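Tarar Community Band & Orchestra Forum
General Chat > Practice and Playing

Thread: Coming back to the clarinet after a long gap, how much is too much?

reedwarbler62
Evening all. Long-time lurker, first proper thread. I played clarinet from the age of nine until I left school, then put it in the loft and more or less forgot about it. My daughter has moved out, I've got a spare room and a bit of time, and last month I finally had the old thing serviced (new pads, new corks, the works, and a bill I haven't shown my husband).

So I've been playing every night and I love it, but I'm getting in a muddle over how much to do. First week I did an hour and a half in one go and my bottom lip was in ribbons. My right thumb aches as well. I've gone down to half an hour but it feels like I only just get warmed up and then it's time to stop. What do other returners do? And is it mad to think about joining a band by February?

Multano_Mick
Welcome! Not mad at all. I came back to the trombone at 51 and I was sat in the back row of a training band within a couple of months, making a dreadful noise and having a lovely time. Go now, don't wait for February. You'll learn more from one rehearsal than from a fortnight in the spare room.

On the lip — little and often. Two goes of twenty minutes with a cup of tea between them.

pipistrelle
Agree with Mick about little and often, don't agree about joining straight away. I did that and it nearly put me off for good. I couldn't count, I couldn't keep up, and the lady next to me kept sighing. Give yourself time to get your scales back first. You only get one go at enjoying your first rehearsal.

Multano_Mick
Sounds like you had the wrong band, pip. Or the wrong lady.

pipistrelle
Maybe so! But not everyone's got three bands to choose from. We've got the one, and it meets in Grornutden, and it's forty minutes on the bus each way with an instrument case on your knee.

Man-lok Yau
Hello reedwarbler. I teach woodwind, mostly adults, and the thumb is the bit I'd worry about before the lip. A sore lip settles down as the muscles come back. A sore thumb can hang about for months if you ignore it. Have you got a strap? A plain neck strap, elasticated or not, takes a good deal of the weight, and plenty of clarinets can have a thumb rest with a ring fitted. Also check what strength of reed you're using. Nearly everybody who comes back starts on whatever they played at eighteen, and it's like trying to blow down a plank. Drop a whole strength and see.

reedwarbler62
Oh dear. I'm on threes. They were in the case! I mean, not the same ones, I bought new, but I bought new ones to match.

Man-lok Yau
There you are, then. Try a two for a fortnight. You won't lose marks.

oboe_dear
I'd add: look at your posture and where your music is. I spent ages with a bad neck that I blamed on my pillow, and it was because my part was propped up on a chest of drawers off to one side, so I was playing with my head turned the whole time. Bring the music to you, at eye height or just under. My husband said I looked like an owl.

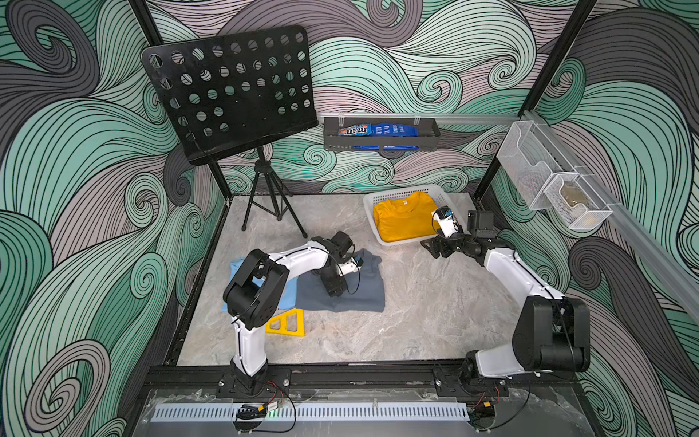

I'd also say play standing up for at least part of it. You breathe better, and you notice when you're slumping. I do long notes and scales on my feet and then sit for the pieces, seeing as I'll be sitting in the orchestra anyway.

reedwarbler62
I have been playing off the bed. Flat on the duvet. I can hear you all wincing from here.

Multano_Mick
I've played off an ironing board. It goes up and down, which is more than you can say for a duvet.

tenor_madness
Going to be the grumpy one. I think all this talk of minutes is a waste of time. Practise until you stop listening to yourself, then stop. Some days that's ten minutes and some days it's two hours. If you sit there watching the clock you'll learn to watch the clock.

Man-lok Yau
Fine for somebody who's been playing steadily for years. For a returner I'd still want a limit, because the enthusiasm runs well ahead of the muscles. The ears will happily carry on when the thumb should have gone home.

tenor_madness
I take the point about thumbs. But I've seen so many people come back, set up a chart with boxes to tick, miss three days and give up because the chart looks sad. I'd sooner they played badly for fun.

pipistrelle
I like my chart. :)

Though I do keep mine simple. One long-note exercise, one scale I know, one scale I don't, and then a tune. If I've had a rotten day I skip straight to the tune and nobody tells me off.

fourth_horn_forever
Has anyone mentioned the neighbours yet? I'm in a terrace and that decides my practice times for me. I went round both sides with a card and asked when they'd rather I didn't. One lot said not before ten in the morning, the other side said could I please do more of the slow one. I've no idea which slow one. I play several.

reedwarbler62
That's so sweet! We're semi-detached and next door have a drum kit so I feel I'm owed a bit.

Now, books. I've got my old tutor book but half the pages have gone, and the ones that are left have got my teacher's pencil all over them (BREATHE!! on nearly every line, and he was right). Do I start with a beginner's book again or is that going backwards?

oboe_dear
Start again, skim it. You'll whizz through the first half and then hit something you never learned properly, and that's the page you want. Mine was anything to do with alternate fingerings. I'd bluffed it for seven years at school.

Man-lok Yau
Seconded. For clarinet it's usually the break, going from the throat notes up over into the next register. Slow slurs, A to B, keeping the right hand down where you can. Dull as ditchwater and worth every minute.

tenor_madness
And play along with records! Any records. Put something on you love and find the notes. You'll get more out of that than from Exercise 284.

Multano_Mick
Is there really an Exercise 284?

tenor_madness
There is in mine. It's in six flats.

fourth_horn_forever
Coming back to the band question, because I think Mick and pip are both right depending on where you live. Could you go and sit in for one evening and not play? I did that with the Hindeo wind group. They gave me a chair at the end of a row and a part to follow, and I just listened and turned pages. By the second week I was itching to join in, and I knew by then which tunes were going to catch me out, so I'd had a look at them at home.

pipistrelle
Now that I'd have liked. Nobody offered. I think I'd have stuck it out if they had.

reedwarbler62
I didn't know you could do that! I'll ask. There's a group that meets near my work, third clarinets are always short according to their page, and third clarinet sounds about my level. Do they mind if you leave notes out?

Multano_Mick
Third clarinets? Love, leave out whatever you like. Come in on the first beat of the bar and look confident.

Man-lok Yau
I'd put it a bit more politely than Mick but yes. Playing the first beat of every bar and letting the fiddly ones go is a proper skill. I make my adult pupils practise it. Start with the first beats, then first and third, then fill in what you can. You stay in the right place, and that's what the rest of the section needs from you.

oboe_dear
Pencil. Take a pencil. Take two, someone will borrow one and you'll never see it again.

reedwarbler62
Update for anyone still reading! Bought a box of twos and a neck strap, and what a difference. I got a proper low E last night that made the window buzz. The thumb is much happier. I've been doing two lots of twenty minutes, first lot standing, and I've stopped playing off the bed. I also emailed the group by my work, and a very nice man wrote back and said come along, sit where you like, we stop for biscuits halfway.

I'm still terrified.

fourth_horn_forever
Biscuits halfway is a very good sign. Ours are at the end and people flag.

tenor_madness
Glad it's going well. Did you try the records?

reedwarbler62
I did! I found most of one chorus and then I got lost and just made things up. My daughter rang in the middle of it and asked if the cat was all right.

tenor_madness
That's jazz, that is.

pipistrelle
Well, you've all shamed me a bit. I looked up the Grornutden lot again and they've got a new conductor, and a lift-share list. Might see if I can sit in and listen like fourth_horn did. I'm not promising anything.

Multano_Mick
Go on, pip. If the lady sighs, sigh back.

Man-lok Yau
Do let us know how you both get on. And reedwarbler, swab the clarinet out in the break as well as at the end, before you get to the biscuits. Crumbs and pads don't mix.

reedwarbler62
Noted. Swab, then biscuit. Will report back after the first rehearsal, assuming I make it through the door.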